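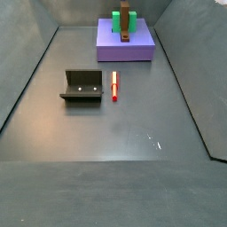
The peg, the L-shaped bracket and the purple block on the floor of the Ulel cell.

Setup on the Ulel cell begins at 7 a.m. on Thursday, before any program is loaded. Amândio Salgado, who maintains the assembly cells at Clurnance, first checks the positions of the parts against a printed sheet. The bracket must lie with its base plate toward the front. The peg goes to its right, pointing down the length of the enclosure.

The purple block is the reference for everything else. Its location is measured from the back wall and entered in the controller, and a difference of more than 3 millimeters means that the routine is taught again from the start. "People want to adjust the program," Salgado says. "I move the block."

The cell had completed 2,668 insertion cycles by the end of May, with 76 recorded stops. Most were traced to worn fingertip pads — a part the Plallel workshop now replaces every 338 cycles. Scratches on the floor are noted in the log but left alone unless a peg catches on one. The same sheet will be used at Thammasiri, where a second cell is being fitted.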